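Opening Bands Deserve a Real Soundcheck

By Markos Vlachopoulos
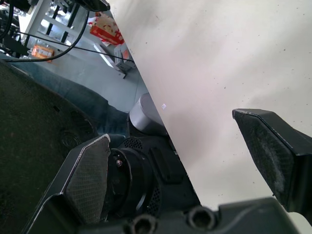
A white board with a small square label.

I have seen Treltel open for bigger bands 2 times now, and both times the first three songs were mud. The vocals were buried and the bass took over the room. By the time the person at the desk sorted it out, the set was half over.

The band got the blame. In October, at the Margaritis, a man near me said they couldn't play. They can. I own both records, and Dragica Berisha sings as well on a bad microphone in rehearsal as she does on "Gradance."

Headliners often run late and use up the afternoon. The opener gets a line check with the doors already open. A room that holds 900 people is hard to mix, and ten minutes won't do it.

My suggestion is simple. Put 20 minutes for the opener in the contract, and if the headliner runs over, the doors wait. Pollomus did this on their last tour and their openers sounded fine every night I went.

Ticket prices keep going up. People who come early have paid for the whole bill, and they should be able to hear it.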